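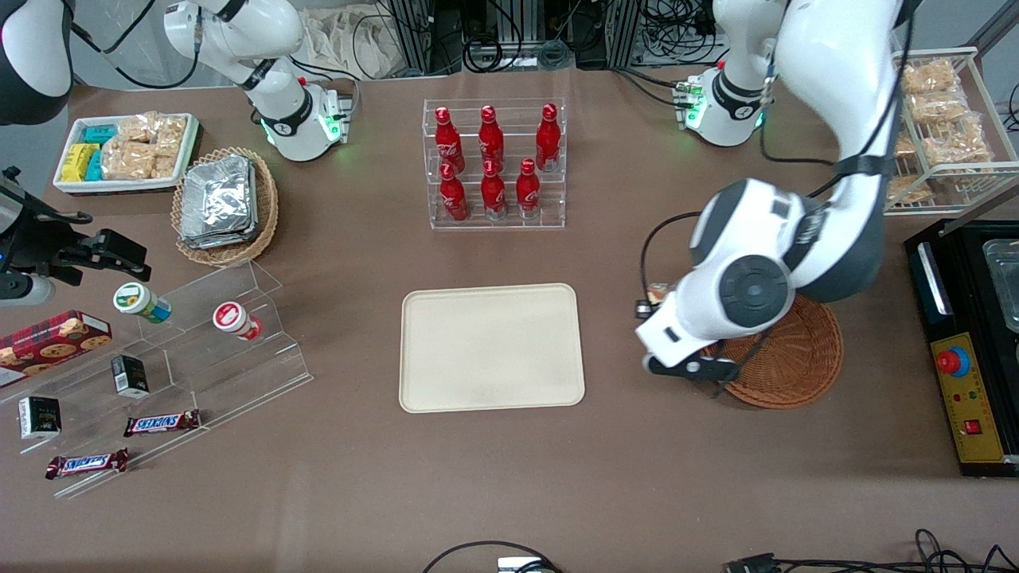
Snack table, September, page 11

Started just after two, with the big beige table already dressed and me already hungry, a poor state in which to do this job.

For anyone picking up the book at this page: we are still trying to settle how the snack table should be laid out before the Dedanmont open afternoon. The old layout was everything in one heap and may the longest arms win. The new layout has containers. I am in favour of containers. I am less in favour of the time we have spent discussing them.

Layout as it stands

White rectangular tray, for the mixed stuff. Teal-blue packets and yellow packets keep to the left, the clear bags of golden puffed rice crackers to the right. I like this better than last time's mixture, where the crackers went underneath and came out as gravel. Keep the crackers in their own half and put nothing on top of them. I have written this on a card as well.

Oval wicker basket, beside the tray. Silver foil packets, stacked and leaning. They will not stand up straight. I tried folding a napkin under them on an earlier run and they leaned the other way, so leaning is now the house style.

Round wicker basket, reddish-brown rim. Meant for the small brown packets. Ans Kuipers says it is too deep for them and that people don't look into a basket, they look at it. She may be right. A false bottom made from a cereal box would do it, if anyone will admit to having a cereal box.

Acrylic bottle rack, top centre. Six Coca-Cola bottles, three on the back step and three on the front. Easily the smartest thing on the table and it makes the baskets look as if they came from a church fête. Labels to the front please. The back row clears the front row nicely, so the stepped rack earns its space, which I said in the spring and was told was a lot of plastic for a few bottles.

The clear display on the left still has no agreed purpose. D'Amico would like it for the chocolate, Menis would like it for the leaflets. I would like it to be wiped, as every thumb that has ever touched it is still on record.

Things tried

Swapped the oval basket to the far side of the tray. Bad. You reach across the crackers for the foil packets and your sleeve takes a bag with it. Put it back.

Turned the tray so the short side faced the front. Looked tidy, used up far too much depth. Put it back.

Pulled the bottle rack forward by a hand's width. Fine until you want something behind it. Put it back. An hour's work, then, and the table is exactly as I found it - though I now know why.

Stock

The Erko order came to 121 packets all told, against the 120 on the delivery note. I have not reported this. Eight foil packets had crushed corners and have been set aside for internal use. Internal use is going well.

Crackers will be the first to run low. They always are, being the only thing people can tell themselves is sensible. Order more of those before more of anything else, and ask Erko for the small bags again; the large ones won't lie flat in the tray.

Spare bottles are in the bottom of the tall cupboard, lying down. Stand them up the night before. I will not describe what happened in June, but the ceiling tile has been replaced.

For next time

Find the false bottom for the round basket, or a shallower basket.
Decide on chocolate or leaflets. Not both, they tried that at Menis and had to reprint.
Try the cards in front of the containers. If they slide, tape them from behind, low down, where the tape won't catch anyone's cuff.
Leave a gap at the front edge for people to put their cups. They will put them there anyway, it may as well be flat.

Ans wants a tablecloth. I have pointed out that the table wipes clean and a tablecloth does not. She has pointed out that the table is beige. We left it there at nearly five.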